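Fastdale Textile Care: Frequently Asked Questions on Washing and Storing White Cotton
Last revised 25/03/2022

What does this page cover?
Household washing, drying, whitening and storage of white and off-white cotton. It does not cover wool, silk, leather or anything labeled dry clean only. Questions on flame-retardant workwear should go to the Kalon counter, which keeps a separate sheet.

Why do white cottons turn yellow in storage?
The usual cause is residue. Body oils and leftover detergent are nearly invisible when an item is put away and oxidize slowly over several months. Heat speeds this up. Cotton stored in an attic through August will yellow faster than the same cotton in a hall closet. Cardboard and unfinished wood also give off acids that discolor the fabric where it touches them.

What wash temperature should I use?
Follow the care label first. Where the label allows it, use 58 degrees Celsius for towels and bed linen and 30 degrees for T-shirts and other knits. Printed knits should be turned inside out. Elastane blends should stay at 30 degrees regardless of color.

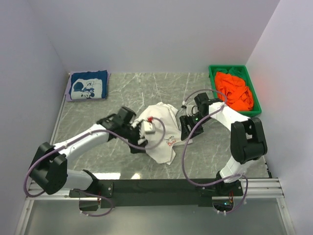 Prints fail at the binder before they fail at the pigment. A print that feels stiff or shows fine cracks should not go in a tumble dryer. Iron from the reverse side only, with no steam, and let the item cool flat.

How much detergent is correct?
Less than most people use. For a full load in soft water, the lower line on the cap is enough. Overdosing leaves a film that holds soil and gives the fabric a gray cast. If rinse water is still sudsy at the end of the cycle, run a second rinse and reduce the dose next time. In hard water, add a softening agent to the wash in place of extra detergent.

Can I use chlorine bleach?
On 100 percent cotton, diluted and only now and then, yes. Chlorine weakens cellulose with each use and will turn some resin finishes yellow, and that yellowing cannot be washed out. Never combine chlorine bleach with vinegar, ammonia or any acid cleaner. Oxygen bleach (sodium percarbonate) is the safer default. Dissolve it fully in warm water before adding the fabric, soak for up to 4 hours, then wash as normal.

Does bluing work?
Bluing adds a trace of blue pigment that offsets yellow to the eye. It does not remove soil. Dilute it in a full basin of cold water before the fabric goes in. Undiluted drops leave spots.

Should items be folded or rolled?
For short-term storage it makes little difference. For long-term storage, rolling around an acid-free tube avoids hard creases. If you fold, pad the folds with acid-free tissue and refold along different lines twice a year. Fibers break first at a sharp crease, and soil collects there as well.
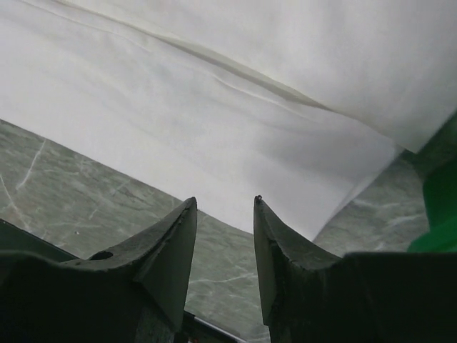 Oksana Derkach wrote in to say that refolding twice a year made no difference to her tablecloths, and that the brown lines along the folds came back until she stopped starching before storage. Starch should indeed be left out of anything going away for more than a few weeks. It stiffens the crease, attracts silverfish and browns with age. Starch when the item comes back into use.

Are plastic bins acceptable?
Polypropylene bins are acceptable if the contents are fully dry and the lid is not airtight. Avoid PVC and dry-cleaning bags. The Adum cotton storage bags we sell are unbleached and can be machine washed.

How do I know an item is dry enough to store?
Seams and hems dry last. Check them by hand after the item has been off the line for an hour at room temperature. A cool feel at the seam means moisture is still present. Return it to the line.

What about rust spots?
Rust does not respond to detergent, and chlorine bleach sets it. Use an oxalic acid rust remover according to the package directions, with gloves, and rinse until no product remains. Test on an inside seam first.

Who do I contact about a damaged item?
Vira Moroz handles claims for the main store and Hanna Bilyk handles those from the Symonenko branch. Bring the item unwashed, with the receipt and the care label attached.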